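The Second Column

The quotation from Zimetti was four pages long and she had read it so often that the staple had come out. She put the pages in order on the kitchen table and started again from the top.

Her brother-in-law wanted the new line in by March. He had said so at the bank and again in the yard, in front of the drivers, which made it harder to go back on. The firm sorted returned goods for shops. Lorries came in with cages of mixed stuff, and people stood at benches and put it into the right boxes. Hairbrushes, toys, kitchen things, whatever had been sent back. There was a shed full of it at Lallbridge and the rent on the shed was going up.

She kept the books, so the spreadsheet was hers. The first column was easy. Arm, controller, gripper, stand, delivery. She had typed those figures in one evening and felt she was getting somewhere. The second column was for everything else, and it had been growing for three weeks.

Spare fingers for the gripper were 70 pounds each. The salesman had said to allow for 30 in the first year. She had asked him whether that was a lot and he had said it depended on the goods. She had written down "depends on goods" and underlined it. 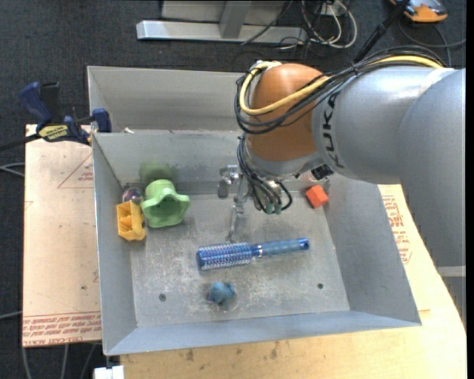
The guarding was another matter. Zimetti had left it out of the price and put a line in small type saying the customer would provide it. Bumetti, who were dearer, had put it in. When she took it out of one and added it to the other, the two came within 1,499 pounds of each other, and for that money Bumetti would also send somebody for two days to train the staff. She had shown this to her brother-in-law. He had looked at the bottom line of each and asked why she was making the cheap one expensive.

"I'm not," she said. "It was always that much."

He went out to see to a lorry.

She had rung the woman who ran the packing room at Yu, across the estate, because they had put in an arm the year before. The woman was friendly and talked for a long time. The arm was fine, she said. Small soft things had given them trouble, and round things that rolled into the corners, and they had ended up paying for different bins. Nobody had budgeted for bins. They had bought them in a hurry, at 597 pounds for the set, and then had to buy a second set.

So bins went into the second column, twice. Under them she put the electrician, the floor, the insurance and a figure for the weeks when both the old benches and the new line would be running - he had wanted that one left out altogether.

It was past eleven when she got to the row for wages. In his version it went down by four people from the first month. She looked at it for a while. Then she typed the old figure back in and carried it across as far as the end of the summer. The total at the bottom turned red, as she had set it up to do.

She saved it under a new name, printed both copies and put the kettle on. In the morning she would leave them on his desk, hers on top, and go and open the shed.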